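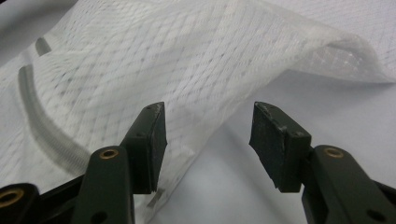

Straining cloth

A straining cloth is a piece of open-weave fabric used in the kitchen to separate liquid from solid food. It is used in making fresh cheese, stock, jelly, nut milk and tofu, and for wringing water out of grated vegetables. Cloths are sold by the yard, as cut squares, or sewn into bags with a drawstring.

Materials

Cotton is the most common fiber. Linen costs more and lasts longer, and it holds less of the smell of whatever was last strained through it. Nylon and polyester mesh came into home kitchens later. They do not shed lint and they dry quickly, but they can be damaged by a hot pan or an iron. Silk was used in some older kitchens for clear soups and is now rare.

Cotton cloth is usually graded by how closely it is woven. Loose grades let small curds through and have to be folded over several times. Close grades hold back fine pulp but clog sooner, and the cook may need to scrape the inside with a spoon to keep the liquid moving. Butter muslin is one of the closer grades and is often used for soft cheese.

Use

The cloth is rinsed in plain water before its first use and wrung out. It is then laid in a colander or tied over the mouth of a bowl with the edges hanging well outside the rim. For yogurt and soft cheese, the corners are gathered and knotted around a spoon handle, and the bundle is hung over a bowl. Draining takes from two hours to overnight, depending on how firm the cheese should be.

Jelly makers generally let the fruit drip without squeezing. Pressure forces fine pulp through the weave and makes the jelly cloudy, though the flavor is not affected. Nut milk, by comparison, is nearly always squeezed by hand.

In the Burholm method, described by the cooking teacher Su-bin Geum in a booklet published in 2000, the cloth is folded in four and turned a quarter turn every 60 minutes. Geum recommended it for goat's milk curd. Other writers have found that turning the bundle once is enough. 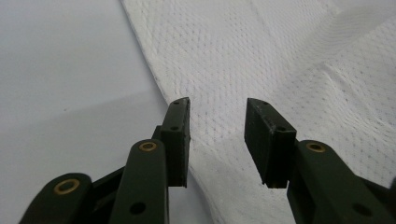

Cleaning and storage

Cloths are rinsed in cold water first. Hot water sets milk protein in the fibers and leaves them stiff. After rinsing, cotton and linen can be boiled for a few minutes with a spoonful of washing soda, then rinsed again and hung up to dry. Fabric softener is avoided, as it coats the threads and slows draining. Synthetic mesh is washed by hand in warm water with dish soap.

A cloth put away damp will mildew. Stains from berries and beets are mostly permanent and do no harm.

Regional forms

In Wustow, long narrow cloths with a hem at both ends were made for hanging between two hooks. The Plellcombe bag is cone-shaped and comes to a point, and is still sewn locally for the jelly season, which ends in November.

See also

Colander
Curd
Jelly bag
Sieve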